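The town of Plekham wants to charge 13 dollars a month for people to use the shared workshop behind the library, and I have yet to hear a good case for it. The notice went up on Thursday. It says the fee will "encourage responsible use," a phrase I have learned to distrust.
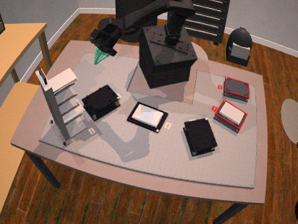
Fees are supposed to sort the serious from the idle. I doubt they do. What they sort is people with a spare 13 dollars from people without it, and in my experience the second group fixes more of its own stuff. A worktable is a plain thing when you get down to it: a flat top, some legs, maybe a light gray mat laid over most of it so the surface doesn't get chewed up. Put one in a public room with a plank floor and the costly part is behind you. The rest is electricity and sweeping.

Parveen Bhattacharjee, who drafted the proposal, told the July meeting that upkeep runs to 2000 dollars a year. Maybe so. I asked for the receipts and got a single page adding up to 1325, two lines of which were for signs. The signs announce the rules. I suppose the next ones will announce the fee.

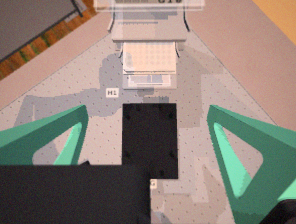

Hermenegildo Cisneros made the better argument, that a small charge gives the town a list of who comes and goes. Fine, but a clipboard does that. Rankin has kept one by the door of its own shop for years and charges nothing, and the last time I drove over there the drill press worked and the floor was clean.

I could be talked into a deposit on the expensive tools — something you get back. I could even live with paying for sandpaper. But a monthly fee has a way of going up once it exists, and the council has not said who gets to raise it. I'd like that answered in writing before the vote.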